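Unit 4: Setting up and looking after the two-arm sorting cell

Course notes, Workshop Robotics
Prepared by Birsen Tokgöz

Read these before the second practical. They cover the Stemora cell only. The Clavach cell has a different controller and its own notes, and the homing order is not the same, so don't carry one across to the other.

4.1 What you start with

The cell is two arms on either side of a covered table, each with a two-finger gripper, run from one Voltden controller in the cabinet underneath. The isolator is on the left side of the cabinet. The key stays with whoever is working on the arms, in a pocket and not in the switch.

Before powering up, walk around the table once. Check that both arms are parked clear of the table edge, that the cables hang free at each wrist and that the emergency stop is pulled out. Write the start time and your initials in the log. If the last entry has a fault noted and no fix beside it, stop there and ask.

4.2 Power-up and homing

Turn the isolator on and wait for the controller to finish its self-check. Home the left arm first, then the right. The right arm's parked position crosses the left arm's homing path by a small amount at the elbow, and the controller will fault if you do it the other way. The code is 539. It clears with a reset, but you then have to re-park both arms by hand in free-drive mode, and that takes most of a lab session for a new pair.

Code 628 is a gripper communication fault. Nine times out of ten it is the connector at the wrist. Power down, reseat it, power up. Don't pull on the cable to get it out; hold the collar and turn it.

4.3 The table cover

The cover is black cloth. It cuts glare for the cameras and stops small parts from rolling. It also creeps. Every time an arm drags something, the cloth moves a little, and anything sitting on it moves too. Pull it flat at the start of a session and again after any collision. Small wrinkles are fine. A fold under a fixture is not, as it will tilt the base and throw off your taught heights.

Lint rollers are in the second drawer. Bits of tape backing and paper show up brightly against the cloth and the vision program will sometimes pick them as parts.

4.4 Setting out the work area

Fixtures go down first, then boxes, then loose items. Place the rack square to the table edge and push the open box up against its side so there is no gap for a small part to fall into. Keep the near part of the table clear enough that either gripper can come down without touching anything you have not taught.

Hand tools go to the rear, behind the box. They should be put away before you run at full speed, but during setup it is acceptable to leave them against the wall provided the speed is capped.

4.5 Gripper care

Do this every week the cell is in use, and after 1000 cycles if that comes sooner.

Wipe the finger faces with a dry cloth, then with a cloth dampened with isopropyl alcohol. Tape residue is the usual trouble. It builds up slowly and the first sign is a part that hangs on for a moment after release.
Open and close each gripper 10 times from the pendant and listen. A click at the end of travel is normal. A click in the middle is not.
Check the screws on the wrist and bracket by hand. If one turns, tighten it with the torque driver and log it.
Look along both fingers from the side. They should meet evenly from base to tip.

4.6 Checking the grip on round parts

Rolls of tape are a good test piece. They are light, they don't mark, and they roll away if the grip is off centre. Teach the pick with the arm on low speed, hold the roll above the box floor and leave it there for a full minute before you teach the release. If it droops, raise the grip force one step and start again. 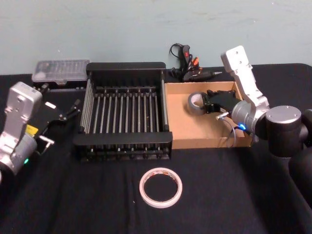
Figure 4.3. Right gripper holding a small roll over the open box; left gripper open beside the rack.

Note the height of the roll above the cardboard. Beginners tend to teach the release too high, and the roll bounces. Bring it down until it nearly touches, then open the fingers slowly.

The larger ring lying on the cloth is a harder pick. A thin ring flat on the table gives the fingers very little to hold, and pressing down to reach it drags the cover — see 4.3. Leave it until the small roll works every time.

4.7 Shutting down

Empty both grippers before parking. Park the right arm, then the left, the reverse of homing. Isolator off, key out, log signed.

For the practical, bring your completed log sheet and the grip force setting you ended up with for each arm. They will probably differ. Come ready to say why.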